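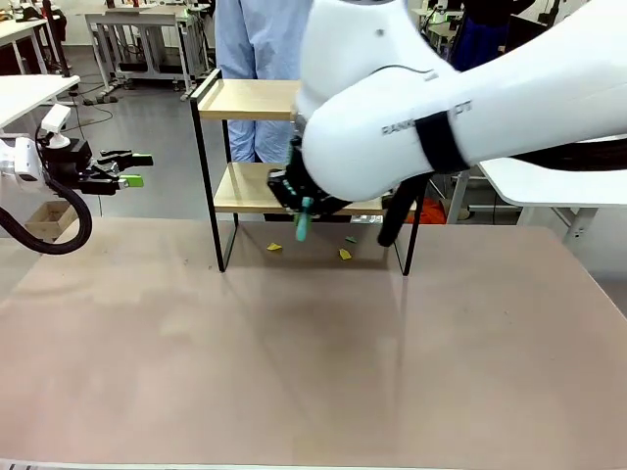
Shelf unit, bench 3: refit notes

Home | Notebook | Bench log | Stores | Contacts

May, entry by Joscha Lammers

Two-tier unit, thin black metal frame, light wood boards top and middle, black rail along the top edge. Set near the back centre of the tabletop. Legs are slender and mark the top if dragged, so lift it when moving.

Rocked on first assembly. Slackened all fixings, squared the frame against the wall, retightened from the bottom up. Rock gone at the left, slight at the right rear. One felt pad under that leg fixed it.

Lower board bowed 3 mm at centre after the jar test. Si-woo wants it flipped. I would sooner keep heavy stock off it and use the Sarholm drawers for anything over 2000 g. Left as is for now.

Spacing between boards suits the short jars. Tall Griltow bottles go on top only, labels out, colour code to the left.

Chutima asked for 25 mm clear at the front of each board for labels. Label tape is on order from Suwannarat.

To do: wipe boards with a barely damp cloth, no solvent. Recheck fixings in 7 days. Kamol has the hex key.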